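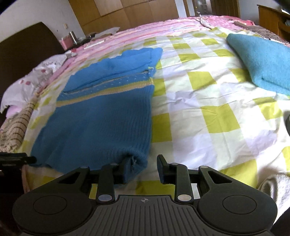 Okay, house rules. I've been promising to write these up since May, and after the third message asking me the same thing about pillows, I'm finally doing it. Grab a tea, it's not a short one!

Most of you reading this are folding clothes in your own bedrooms with the hand-held grippers on, and I love that, because a real bed with real blankets teaches a robot so much more than a bare table in our lab ever did. But we now have 4000 folds in the Omden set, and when Perihan Coşkun and I sat down to check them, 900 had to go in the bin. That hurt. Nearly all of them were good folds, done carefully, and let down by something small that I'd never properly explained. So that part's on me.

First up, please start with the jaws open. Fully open, both hands, and hold still for 3 seconds before you go anywhere near the knit. The software reads its zero from that moment (the Ruchti update made it fussier, sorry), and if you're already pinching a sleeve it thinks a fistful of wool is the same as closed. I do this wrong myself when I'm tired.

Don't tidy the room for us. Leave the pillows, leave the other blankets, leave whatever lives on the bedside table. What I do want put away is anything with a name, an address or a face on it, so letters, pill packets, school photos, your phone lighting up with a text from your mum. Have a look round behind the bed as well as on it. The fisheye lens sees far more of the room than you'd think, and our privacy rule is that we delete the whole recording if something slips through. We don't blur.

One garment at a time, laid flat. The next one can wait on the bed as long as you're not touching it. If your grip slips, keep going and fix it the way you normally would, because recoveries are gold! If you drop the gripper itself, stop and start over, and check that the finger pads haven't twisted.

Chunky knits get their own little rule. Grab the edge or a fold, never the middle of the fabric, and don't drag. Pads catch on loose stitches and I've already bought one of you a new cardigan (you know who you are, and it was a lovely cardigan).

Colour matters less than people think, so a loud checked sheet is perfectly fine. Plain navy on plain navy is the one combo I'd skip.

And take breaks. The Lesix grips are heavier than the old ones and your wrists will tell you about it before the timer does. Perihan's written all this up as a one-page checklist, and it'll be in the Zondoreo folder by the time you read this. If you disagree with any of it, hit reply and have a go at me.

14 comments
Shared 37 times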